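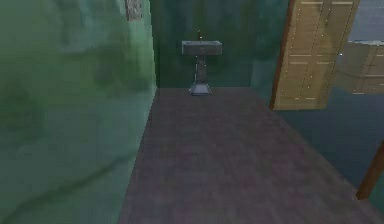 The washroom in the sim, looking in past the open door to the sink.

From: Snežana Živković
To: workshop-robots list
Subject: Re: [workshop-robots] Petek navigation, which world to train in?

Gorazd Mujić wrote:
> I've got the base rolling and the new motor brackets are holding up
> nicely. What I haven't got is anywhere sensible to let it practise.
> My hallway is 79 cm wide at the coat hooks and I have already
> repainted one skirting board. Did you ever get your simulated flat
> going? And does it run on a normal computer, or do I need to
> save up?
>
> Also, what are you using for doors? Petek treats every open door
> as a wall and just sits there looking at it.

Hi Gorazd, hi all,

Yes, it's going! I've been wanting to write this up since May and your message is the push I needed. The render at the top is from the washroom end of the flat, and I'm so pleased with it, blurry walls and all. Green plaster on the left, sink on its pedestal at the far end, panelled door standing open on the right. I keep the textures small on purpose. With the big ones loaded my old desktop crawled, and with these it gets through 2000 short runs overnight with the fan hardly making a noise. So no, don't save up! Mine was second-hand and has no fancy graphics card in it.

The whole thing hangs off a little program I call Listeo, which loads the rooms, drops Petek at a random spot facing a random way and gives it a target. "Go to the sink" is my favourite. It's a long narrow room with one thing at the end of it, so when it goes wrong you can see why straight away, and when it goes right it's a lovely straight trundle down the floor.

Doors, then. I had exactly your trouble. My depth step was squashing everything into one flat slice at bumper height, and the bottom of this door stops a little way above the floor, so depending on the slice Petek saw either a solid wall or nothing whatsoever. In the second case it drove merrily underneath and jammed its mast. I now take two slices, one low and one at mast height, and mark a spot as blocked if either of them hits something. Try that before you touch the planner. It was an afternoon's work and most of that was me getting the axes the wrong way round.

The other thing that helped was teaching it what an edge looks like. The narrow brown edge of the door is the bit that matters, as it tells you where the gap starts, and at low resolution it can shrink to a pixel or two. I saved 2467 views with door edges in them and trained the small network on those alone before letting it loose on the full flat. It stopped dithering in doorways after that. It still clips the frame if it comes in at a steep angle, and I'd love to hear from anyone who has cured that.

Things I haven't sorted:

- The floor is a dark purplish brown and the walls down low are dark green and teal, so the colour camera on its own gets lost near the walls. Depth saves it for now.
- Wheel slip. Listeo pretends the tyres grip perfectly and my lino says otherwise.
- Unov (my arm, for those who missed the last thread) isn't in the sim at all yet. I want the base behaving first, then I'll bolt the arm model on and have it reach for the tap.

Gorazd, if you measure your hallway properly, coat hooks included, I can build it as a new room in an evening. Just a sketch with the widths on it and which way each door swings. I'd really like to see Petek try the 79 cm bit in there before you buy any more paint.

I'll bring the files along to the workshop on a stick for anyone who wants a copy. The room files are plain text and easy to fiddle with, so please do fiddle, and send me back whatever you make.

All the best,
Snežana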